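Guides > Equipment > Budgeting for hand-held grippers

We use cookies to keep this site working. Accept / Manage

How to budget for a hand-held gripper kit (first order)

Calline guides, updated March 13, 2019

Short version for people with a PO due. Prices are ours, before tax. Check yours.

1. Write the task list first
What gets picked up, and where. Soft stuff, boxes, small packages? One line each. Don't open a catalog until this is done. We did it backwards in June and paid for it.

2. Count grippers per operator
Two-handed work needs two. Sounds obvious, people still order one. Then a second order, second shipping charge, three week wait.

3. Get two quotes
Kollberg quoted us $600 per gripper, pads included. Clerirmont came in at $404, pads extra at $79 a set. Cheaper on paper. Add 4 sets of pads and you're at $720. So ask what's in the box before you compare anyting.

4. Pads are a consumable
Own line in the budget. Not "misc". Fleece and rope leave lint in the ridges, cardboard is rough on edges. Look at pads weekly, swap when the grip goes.

5. Budget for objects too
Cheap but it adds up. Cartons, cloth toys, small packages. Keep receipts. Buy duplicates of anything soft, it gets ratty.

6. Plan the space
You may not need a bench. A bed is fine for soft items and a carton, and costs nothing. Check reach from both sides and leave room for two grippers to open all the way. 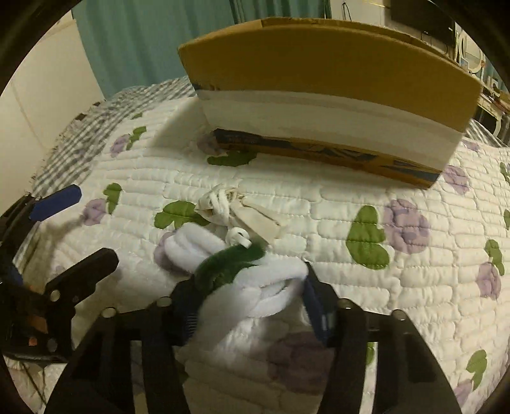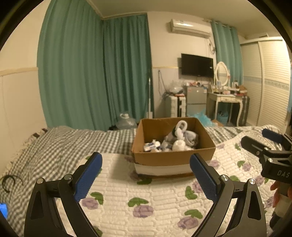 Blue pads, black grippers, cardboard box on a quilted cover.

7. Spares
Screws, pads, one cable per gripper. Chaimongkol ships small parts seperately so put those on their own PO or the whole order sits.

8. Leave a cushion
Up to a tenth of the total. Ours went on shipping and a cable we forgot.

Before you send the PO
- gripper count matches operators, two each if two-handed
- pads listed as their own line
- shipping on the quote, in writing
- return window. Ask. Some start it on the ship date
- someone named to sign for the delivery

Quote expired? Get a new one, don't reuse the old number.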